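Kaffeesatz werfe ich seit Jahren nicht mehr weg, und seit mich Marisol neulich gefragt hat, was ich mit dem ganzen Zeug eigentlich anstelle, schreibe ich es mal zusammen. Bei uns laufen am Tag gut und gerne 4 Kannen durch, da kommt was zusammen!

## Erst trocknen, dann sammeln

Feuchter Kaffeesatz schimmelt schneller, als man gucken kann (ich sage nur: Urlaub, Schraubglas, Deckel zu). Ich streiche ihn dünn auf ein altes Backblech und lasse ihn am Fenster stehen, bis er krümelt wie trockene Gartenerde. Wenn es schnell gehen muss, kommt das Blech bei niedriger Temperatur in den Ofen, mit einem Holzlöffel in der Tür. Zwischendurch einmal durchharken, fertig. 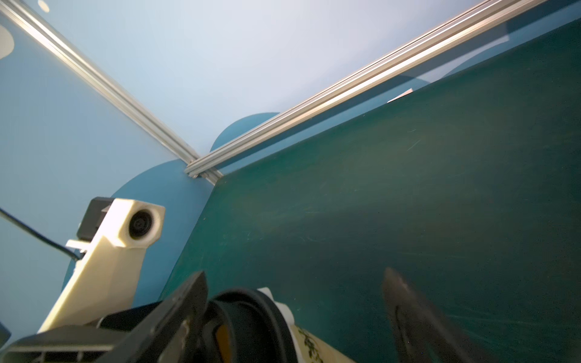 **Wie lange hält sich getrockneter Kaffeesatz?**

Bei mir mehrere Monate, wenn er wirklich durchgetrocknet ist und das Glas an einem dunklen, trockenen Platz steht. Riecht er muffig oder klumpt er, kommt er auf den Kompost.

## Gegen Knoblauchfinger und angebrannte Töpfe

Neben der Spüle steht immer ein kleines Schälchen. Nach dem Zwiebelschneiden nehme ich einen Teelöffel davon mit etwas Spülmittel und reibe mir die Hände ab, das nimmt den Geruch besser weg als jede Seife, die ich bisher hatte. Auch bei Edelstahltöpfen mit angebackenem Rand klappt es prima. Finger weg aber von beschichteten Pfannen und von hellen Fugen, die werden braun! Und bitte nicht pfundweise in den Abfluss kippen, das setzt sich im Siphon ab. Ich wische den Topf vorher mit Küchenpapier aus.
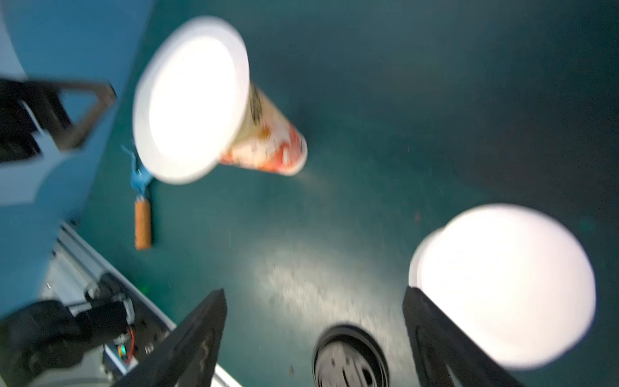
Im Kühlschrank steht bei mir außerdem ein offenes Glas mit trockenem Satz, ganz hinten neben dem Käse. Alle paar Wochen tausche ich es aus, und der alte Inhalt wandert in den Garten. Die Rosen bekommen eine Handvoll, flach in die Erde eingearbeitet, die Hortensien auch. Bei Zimmerpflanzen bin ich sparsam geworden, da hatte ich nach einer zu großzügigen Portion lauter Trauermücken in der Küche.

Eliseo schwört übrigens auf Kaffeesatz gegen Schnecken. Meine Schnecken sind einfach drübergekrochen und haben den Salat trotzdem gefressen. Im September probiere ich es noch mal mit einer dickeren Schicht um den Feldsalat.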